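Notebook entry, 25/06/2026
Digital Assets Workshop, custody and reserves strand
Kept by T. Sharifi; open to all members of the group

1. Purpose of the session

To repeat the February reserve test on the Ronska token with a larger set of redemption requests, and to decide whether the token may stay on the list of holdings that the Girus fund is allowed to use as a hedge. The February entry recorded that the token kept close to its stated value but gave no account of what happened when many holders asked for their money on the same morning.

2. Set-up

The test ledger was loaded with 1,000 redemption requests, drawn up by Amirhossein Bagheri from the old Prorkport order files. Names and account numbers were removed beforehand. Requests were released over a period of 24 hours of ledger time. Two price feeds were used, the first being the one named in the fund's rules and the second the Ebrahimi feed, which we hold under a trial licence until the end of the quarter.

The wallet keys used were test keys only. The signing threshold was left at 2, as before.
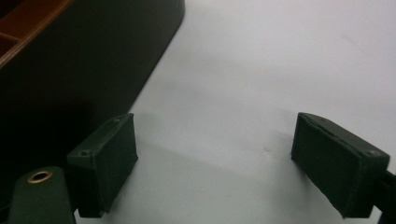

3. Results

Of the requests released, 339 were not settled within the time promised in the token's terms. All were settled before the ledger was closed, and no holder in the model received less than face value. The late requests were bunched in the hours when the two price feeds disagreed. When the feeds differ by more than the permitted margin the contract pauses, and it does not start again until a fresh price has been agreed by both.

The pause is described in the terms, although in a schedule that few private investors are likely to read. I have copied the clause into the shared folder under "Ronska - terms".

A second run using the fund's own feed alone showed no pauses. This should not be read as a point in the token's favour. The live contract does not permit a single feed, and the run was made only to find where the delay arose.

4. Bearing on the hedge question

The fund wishes to hold the token against a fall in the value of sterling. The days on which such a hedge is most wanted are also the days on which price feeds are most likely to part company. A holding that cannot be turned into cash on the day may still be of use over a year, but it ought not to be counted in the same column as cash. The draft note to Girus presently does so, and the table will have to be altered.

Gold and short-dated bonds were not tested and no comparison with them is offered in this entry.

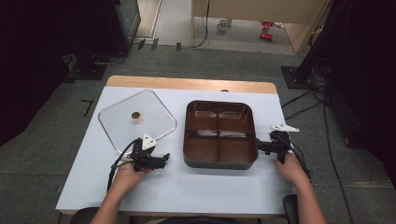

Amirhossein Bagheri, having read the above, asks that it be noted that the Prorkport files date from a quiet period in the market, and that real requests on a bad day would be larger and closer together. He would treat the late figure as a lower limit and would prefer that the note to Girus say so in its first paragraph.

Agreed, and the wording has been passed to him to draft.

5. Outstanding

Ask Ebrahimi for the time stamps behind the feed - the trial licence gives prices only.
Repeat the run with the requests released in a shorter period.
Correct the heading on the February table, where "settled" should read "accepted".
Ronska token to remain on the list, marked "under review", until the repeat run has been entered here.

T.S.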